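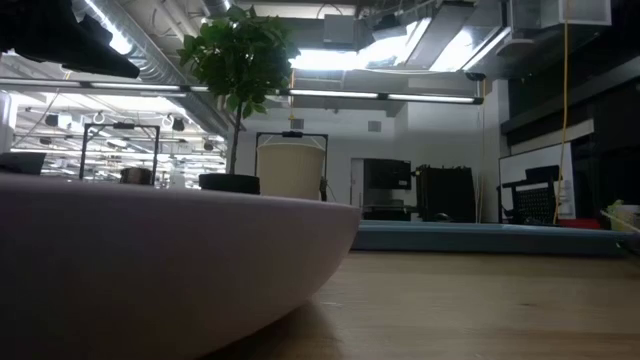

The little potted tree, with a blue-gray tray for company.

BRUNDWOOD OUT ON AWAY GOALS, AGAIN

Those of you who made the trip to Onetberg for the second leg already know how it went, and have my sympathy. For everyone else: Brundwood lost 2-0 on the night, which made it 2-2 over the two legs, and our regional cup still uses the away goals rule because the people who run it have never met a grievance they wouldn't like to preserve.

We had a 2-0 lead from the home leg. Some of you will remember me calling it "comfortable" in the last newsletter. Several of you have written in to remind me anyway. Readers with a firm grip on arithmetic will also point out that neither side scored an away goal, so I should explain that the headline was written at halftime by a man with strong feelings. It went to penalties. We lost those too.

Samran Duangkaew had his best game of the season in goal and got nothing for it. He saved a header in the first half that was already being celebrated behind him, and he got a hand to the shot that made it 2-0, a deflection off Bednárik's knee. Bednárik has asked me to say it was his shin.

Ditte Lykkegaard, in her first season as head coach, went with five at the back and a lone striker. "I would pick the same team tomorrow," she said afterward. The lone striker touched the ball 14 times, and one of those was a kickoff. Still, we are fourth in the league with a better defense than we've had in years, and I'm not joining the gentleman at the bus who wanted her gone before we reached the highway.

The attendance was given as 469. The Onetberg announcer called it "nearly 500," and for a cup night in that wind I'd let him have it.

Penus beat their neighbors in the other tie and go through to meet Onetberg in the final in June. We are invited to buy tickets. The club office has a few, and they have not been moving quickly.

Next up is the league game at home on 4 March 2023. Gates open an hour before kickoff, and the pie stand is back.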